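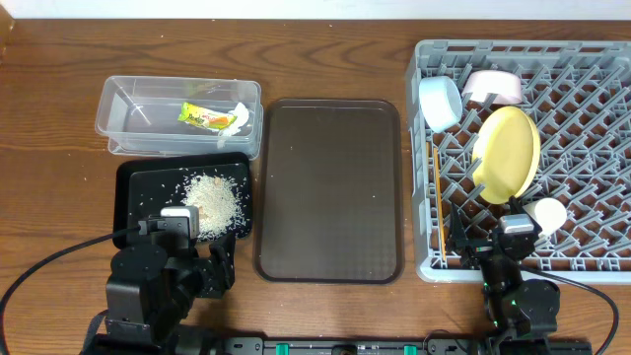
Trays, a clear plastic container and a dish rack on a wooden tabletop.

Granlow Handcycling publishes revised technical rules for the Horalitz Series

GRANLOW, 22 April 2025. Granlow Handcycling has published the revised technical rules for the Horalitz Series, its road time trial and circuit race programme for handcyclists. The rules replace the set issued for the previous two seasons and apply to every round, beginning with the opening time trial at Gekeven. They cover equipment inspection, start order, timing, drafting, support vehicles and the handling of protests.

The series is open to riders in classes H1 to H5, with separate standings for men and women in each class. Riders without a confirmed class may enter the open category, which is timed and published but carries no series points. Granlow Handcycling has 1772 registered members, including riders, coaches, mechanics and officials.

Time trial length and entry limit

All time trials will be run over a measured distance of no more than 30 km. The Gekeven course is an out-and-back route on closed public road, with a single turn marked by a fixed island. The turning width has been increased after riders in H4 and H5 reported that longer machines could not complete the turn without stopping. The road surface was inspected in January, and two sections have been patched by the local highways team.

Entry is limited to 100 riders for each round. Where a round is oversubscribed, places will be given first to riders who completed a full set of results in the previous season, then in order of receipt. A waiting list will stay open until entries are confirmed. A rider who withdraws after confirmation keeps their series points but is not refunded the entry fee, except on production of a medical note.

Equipment inspection

Inspection moves from the finish area to the start area. Under the previous rules, machines were checked after the race and a rider could lose a result because of a fault that might have been corrected beforehand. Machines will now be checked before the rider is called to the line, and a selection will be checked again at the finish.

Inspectors will measure overall length and width, seat height, backrest angle and the position of the crank housing. They will also check the braking system, the chainring guard, the mirror and the security of leg supports. Riders in the recumbent classes must present the machine with the rider seated, so that the eye line can be compared with the top of the crank housing. A machine that fails on a correctable point may be presented again up to the rider's call time. A machine that fails on a structural point may not start.

Leg and foot supports receive a section of their own for the first time. Both feet must be restrained in such a way that they cannot contact the ground or the front wheel during a turn or an emergency stop. Tape alone is not accepted as a restraint. Straps must be capable of being released by an assistant without tools.

"The earlier wording asked for supports to be adequate, and inspectors at different rounds read that in different ways," said Latifa Morsy, technical delegate for the series. "The new text sets out the test the inspector will carry out. Riders can carry out the same test at home."

Start order and intervals

Time trial starts will be given at one-minute intervals within a class, with a longer gap between classes. Classes will start in the order expected to produce the fewest overtakes on the course, and the order will be published with the start list. Riders may request an early or late start within their class on medical grounds, including difficulty with temperature regulation. Requests must be made at the time of entry.

A shaded holding area will be provided at every round, with level access from the parking area. Each rider may bring one assistant into the holding area and one to the start ramp. The ramp used in earlier seasons has been withdrawn. Riders will start from the road surface, held by an official or by their own assistant.

Timing

Pitkänen will supply timing for all rounds under a new agreement. The system uses a transponder fixed to the fork or to the frame directly behind the front axle, with a second unit carried as a reserve. Fitting points vary between machines, and the rules include a diagram for each common layout. The position of the transponder must be the same for all riders in a class, and officials may ask for a unit to be moved.

Times will be recorded to one hundredth of a second. Where two riders in the same class record the same time, the placing will be shared and points for the two positions will be added together and divided equally. Split times from the turn will be published for information and may be used to reconstruct a result if the finish record is lost.

Maëlle Lévesque, who is responsible for timing operations at Pitkänen, said the fitting diagrams had been drawn up from measurements taken during winter training sessions. "A transponder mounted behind the seat gives a different crossing point from one mounted at the front axle. On a handcycle that difference is large enough to change a placing, so the mounting position has to be controlled."

Drafting and support vehicles

Drafting is not permitted in time trials. A rider who is overtaken must drop back to the required distance before attempting to pass again. In circuit races, drafting is permitted only between riders of the same class and gender. Commissaires on motorcycles will give one warning by whistle and number. A second offence carries a time penalty in a time trial and relegation in a circuit race.

Team vehicles will no longer be allowed on the course. Neutral service will be provided by vehicles carrying wheels in the common sizes, inner tubes and basic tools. Riders who use a non-standard wheel or axle may leave a labelled spare with the neutral service team before the start. Outside assistance to right an overturned machine is permitted and will not lead to a penalty, provided the rider resumes from the point at which they left the course.

Points and protests

The best results from all but one of the rounds will count towards the final standings. Points are awarded in full where a class has at least three starters. Where a class has fewer than three, riders receive half points, and the class is not combined with another for the purposes of the standings.

Protests about equipment must be made before the start of the class concerned. Protests about conduct on the course or about results must be made in writing within 30 minutes of the provisional results being posted. Forms will be available in large print and as an electronic file, and a rider may dictate a protest to an official. Tekle Berhe has been appointed chief commissaire and will chair the jury at each round.

Classification

The rules make no change to classification. Riders requiring national classification should apply through the Granlow Handcycling office and should allow time for medical documents to be reviewed. Sessions will be held at Gekeven on the day before the opening round. Appointments are arranged by Ching-wen Mak, classification coordinator, and riders attending must bring their own machine, helmet and any strapping or gloves used in competition.

Availability

The full rules, fitting diagrams and a list of changes can be downloaded from the Granlow Handcycling website. Printed copies may be requested from the office. Entries for Gekeven are open, and the start list will be published once inspection times have been allocated.

Notes to editors

Granlow Handcycling organises competition, coaching and classification for handcyclists. The Horalitz Series consists of time trials and circuit races held on closed roads.

Media accreditation is required for access to the finish area and the course. Photographers must wear a numbered bib and may not use flash within sight of the start line.

Media contact: Lensa Kassa, press officer, Granlow Handcycling.

Ends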